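Slide 6. Fingers, version whatever we're on

Okay, so the body has been finished since September. The fingers are another matter. Both yellow ones are printed flat, 27 minutes each on the Padham shop printer, longer if somebody has been at the settings. The oval cutouts let them give a little. Version one had no cutouts and held a sock about as well as two rulers would.

(pause, drink water) 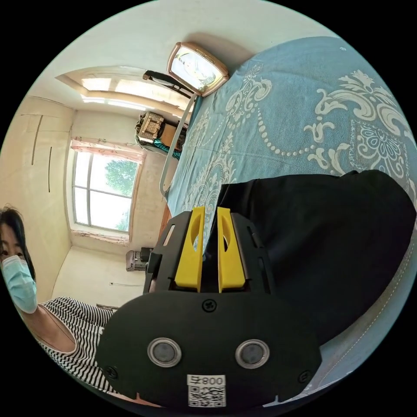

Yellow fingers, black cloth, blue bedspread.

Dark fabric is the hard case. Tables are easy, and every gripper talk I've sat through at Tamberg used a wooden block. My laundry contains very few wooden blocks. A bedspread moves when you pinch it, so you close on the cloth and come up with the bed.

Mention: three screws on top of the plate. Do not overtighten. Ask me how many plates I've printed. (Don't wait for anyone to ask.)

Slide 7. Money

Total so far is 163 dollars, not counting the Vinby order, which I am not counting. Skip the spreadsheet if we're past 21 minutes.

Next: softer tips, then shirts with buttons. If the Holloway people are in the room, yes, I still have your calipers.

3 comments
Share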